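A morning at the Arnari open day

Posted 27 April 2021

Arnari opened its upstairs floor to visitors this week and I signed up for the morning slot. I teach an evening class in basic automation, and most of what I show my students is conveyor belts and pick-and-place arms that somebody programmed step by step. Arnari does something else. They collect examples of people doing small jobs by hand and use them to train a model, so I wanted to see what the collecting looks like.

Getting there

The office is a short walk from the Anddale tram stop. The sign outside still has the name of the previous tenant, Russo, and I walked past it once before I rang. Solène Joly met us at the door and gave out paper badges. There were 12 of us in the group, mostly from small companies, plus a couple of students.

The first part was a talk downstairs, 18 minutes long, from Hervé Aubert. He runs the training side. He kept it short and skipped the sales pitch, and I was grateful for that. His main point was that a model learning to move objects needs to see the same kind of job done many times with small differences: the box turned a little, the hand coming in from another side, a slower start. A perfect demonstration repeated again and again is of little use to them.

Someone asked why they don't drive a robot by remote control and record that. Aubert said they have tried it and still do it for certain jobs, but a person holding a gripper in each hand works faster and gets tired later. You also don't tie up a robot all day.

At the collection table

After the talk we went up to the mezzanine. The operator wears a camera on her head and holds two grippers, one per hand. Each gripper has a camera of its own, and blocks with black-and-white square markers that the software uses to work out where the gripper is. The job that morning used ordinary household things on a wooden table, a tissue box and a small carton among them.
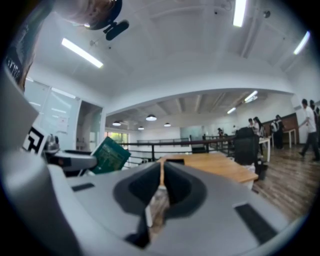
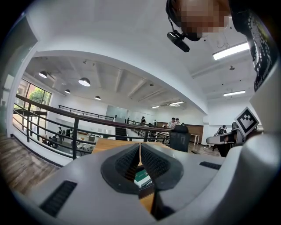
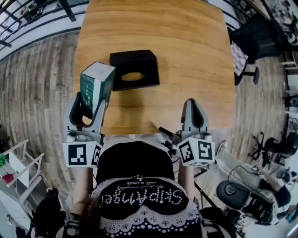
The last one is the view from head height, with the carton held in the left gripper.

What the operators do

Asmaa Sqalli plans the sessions, and she answered most of our questions. Each recording is one complete job. The operator starts with both grippers open and away from the objects, does the job, and goes back to the start position. If something gets dropped, the operator picks it up with the gripper and carries on, and the recording gets a tag. I had assumed those would be thrown out. Sqalli said they are kept on purpose – a model that has never seen a dropped box has no idea what to do with one.

Between recordings the objects are moved. There is a printed list of layouts, but operators are also asked to make up their own, as the list got too regular after a while. The room is left as it is. People go past, the light from the windows changes, chairs get moved, and all of that ends up in the gripper cameras. She said they used to hang a curtain and stopped.

Operators change over after each block of recordings. I asked what gets tired first and she said the thumbs, then the neck.

We were allowed to try a pair of spare grippers at a side table. I picked up a cardboard box on my second attempt. Squeezing is easy enough. The hard part is that you can't feel the thing you are holding the way you would with fingers, so you look much more than usual. One of the students was a lot better at it than I was.

Checking and sorting

The last stop was a desk where Killian Arnaud reviews the recordings. He uses a tool they call Harno, written in-house, that plays the head camera and both gripper cameras side by side on one timeline. He marks where each step begins and ends and types a short sentence for it, such as "pick up the carton with the left hand". A recording goes back if the cameras are out of step with each other or if the markers were hidden for too long.

Two people check every recording separately. When they disagree on where a step ends, the difference is usually small and the software takes the middle. Arnaud said the arguments are nearly always over when a grasp starts: at first contact, or when the fingers stop moving. They settled on first contact.

Practical notes

The visit lasted 2 hours including coffee. There are stairs up to the mezzanine and I didn't see a lift, so ask before you book if that matters to you. Questions were welcome the whole way through. Solène Joly takes names for the next group, and I have put mine down again to bring my students along.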